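Can a Robot Clear the Table Yet?

604 shares | 16 comments

Settimio Parisi has spent most of the winter trying to get an arm to tidy a table. He runs the home program at Grasso, a small automation shop in Jatberg, and the chore he gives his machines is one any six-year-old could handle. Pick up what is lying around and put it where it goes.

The objects are ordinary. A pink cup, a red cube, a roll of clear tape, a purple block. An arm that bolts car doors all day may have real trouble with these.

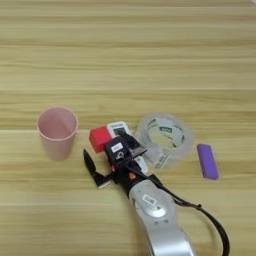

Why small things are hard

A factory part comes to the robot in the same place every time. Things on a table at home don't. A remote control lies at an angle, close to something else, and the fingers need room on both sides of it.

"People ask me about folding laundry," Parisi says. "I'd be happy with the remote."

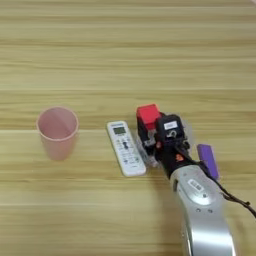

Grasso counts a chore as learned when the arm gets through 50 tries in a row without help. Its best run on the table job so far is 16. Thin plastic cups are a steady problem, as a grip made for a solid block can squeeze them out of shape.

Hazel Quintanilla buys equipment for Curnia, a packing company with 6 lines in Nustitz. She went to see the arm in January and came home without ordering one. Her workers sort mixed returns by hand, and they are faster.

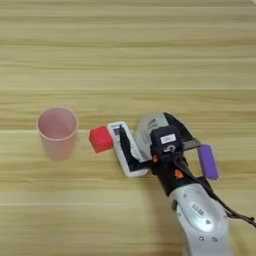
What buyers should expect

Quintanilla plans to look again next year. For now she would consider an arm for one repeated job, with a person close by.

Last updated: February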